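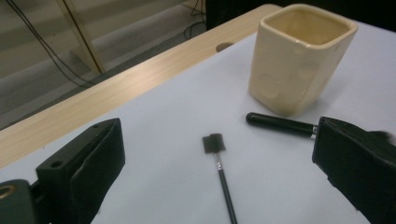 Sponge applicator on the covered table, Julano set.

Julano Small Brushes
README, second version

What is in this folder

Julano is a collection of pictures and notes about small makeup tools lying on a table: sponge applicators, brushes, and handles of the same family. The collection has 188 pictures and one notes file. It was prepared at the Dultmont workroom, where we sort and store the tools, and it is the smaller sister of the Werard set, which has combs and hair clips.

I started the collection for a simple reason. In our lists the same tool was written as "brush", "applicator", "sponge" and "sponge brush", depending on who wrote the list. For a person who must put it back in the correct tray, this is a problem. So the notes file gives one name to each kind of tool, and the pictures go with these names.

The names

There are 11 names in the notes file. The most important ones are explained below, the others are explained in the file itself.

Sponge applicator: a tool with a sponge head at the end of a thin handle. The head can be square, round or pointed. The shape goes in a separate column, please do not put it in the name.

Brush: a tool with hair or fiber at the end. If the head is sponge, it is not a brush in this collection, also when the shop calls it so.

Ferrule: the short part which joins the head and the handle. It is a part and not a tool, but it has its own column because we search by it very often. Values are silver, gold, black, none.

Handle only: use this name when the handle can be seen and the head cannot. It happens a lot with black handles, which look almost the same for many tools. Please do not guess the head from the handle. In the first version I guessed, and nearly all of these rows had to be written again.

The table

The tools lie on a sheet of pale paper. The table under it is light wood, and in some pictures a strip of the wood is visible, with the oval cable hole in it. The hole is part of the table and has no row in the notes.

Black tools are easy to see on this paper. White sponge heads are more difficult, and for them the column "edge clear" often says no. Shadows are left as they are. A shadow under a sponge head is not counted in the size of the head.

Columns in the notes file

picture: the number of the picture
name: one of the names from the list
head shape: square, round, pointed, flat oval, not visible
head color: one everyday word
ferrule: see above
handle color: one everyday word
whole tool visible: yes or no
edge clear: yes or no
remark: free text, can be empty

One picture can have more than one row. If two tools are in the picture, each has its own row with the same picture number.

Many handles continue outside the picture. In this case "whole tool visible" is no, and the length is not given. We do not estimate lengths.

How the tools are kept

This part is for people who also use the trays. Sponge tools are in the Ccori box, on the upper level, with the heads all in the same direction. Brushes are on the lower level. A tool with a head on both ends goes to the upper level if one of the heads is sponge. Please wait until the sponge is fully dry before you close the lid.

Known problems

The words "flat oval" and "round" were not used in the same way from the beginning to the end of the work. I corrected what I found, but I think some rows are still wrong.

"Silver" means only the color. We did not check the metal.

Remarks are partly very short, for example "tilted" or "see tray". They were written for our own use.

Changes from the first version

The name "sponge brush" is removed. All these rows are now "sponge applicator".
The column "edge clear" is new.
2 pictures were in the folder double and are deleted.

Corrections are welcome. Please send the picture number, the column, and the value which you think is correct.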